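I have been thinking about bed linen a lot more than is healthy. It started in November, when I moved into the smaller apartment and found that the linen closet I'd been promised was one shelf over the boiler. One shelf! I had 15 sheets at that point, most of them not even for a bed I still owned.

So I've been learning to fold. Properly fold, I mean, so that a big sheet ends up flat and square and you can slide it out without the whole pile coming down on your head. My aunt could do it in her sleep. I do it like somebody wrestling a tent.

The first thing I got wrong was the bed. A bed seems like the obvious place to fold a sheet, and it would be, if a bed ever stayed clear. Mine collects everything. Phone, charger, the pen I was looking for, a towel that was on its way somewhere else. By late afternoon you couldn't fold a napkin on it, and then I end up moving the heap to a chair, and at bedtime from the chair to the floor (I know, I know).

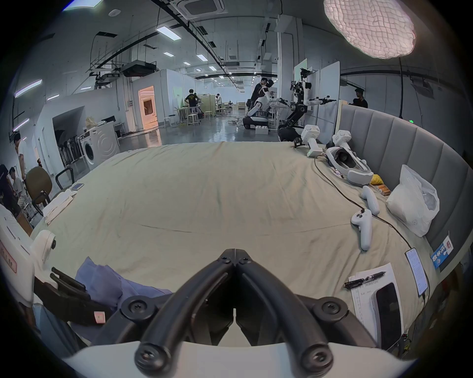 Chi-keung Choi, who has put up with my laundry talk for months now, says the trick is to strip the bed completely before you put anything down on it. Pillows off, bags off, cables off, then the sheet. I tried it and it does work, but it takes me longer to clear the bed than to do the folding, and a beige sheet shows every wrinkle you didn't get to. I'd forgotten how unforgiving beige is. My old dark ones hid everything.

Then Kelly Leite told me she does all her big sheets on the floor, and I laughed at her, and then I went home and tried it and had to text her an apology. The floor is great! You get the whole sheet out in one go. You can walk around it and tug each corner, and you can see that long slanting crease that always shows up when you've pulled one side harder than the other. On a bed that crease just drops over the side and you fold it right in.

You do want to sweep first. And a hard floor is a lot nicer than carpet for this, because the cloth slides when you pull it and doesn't grab.
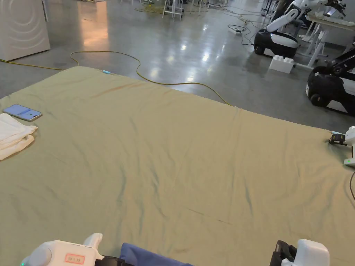 The Odenska Sunday Folders — home linen club

That's us, by the way. Kelly made up the name and now it's stuck, even though we hardly ever manage a Sunday. There are four of us, and mostly we trade messages about fitted sheets and who has given up on them. Pei-shan Kong has given up on them. She rolls hers like a sleeping bag and ties them with ribbon, and I have to admit they look nicer than mine.

My method for a flat sheet, as it stands: long edges together, smooth from the middle out, long edges together again, then thirds from the short end. Towels get folded the same way so they stack on top without sliding off. Small stuff, like cloths and pillowcases, goes inside the fold of the sheet it belongs with, and then I'm not hunting for a sage green pillowcase at eleven at night.

I'm down to nine sheets now. The rest went to Kelly's sister, except for the flannel one with the ducks — I'm keeping that, and it can live on top of the boiler shelf with the Christmas tablecloth until I find it a better spot.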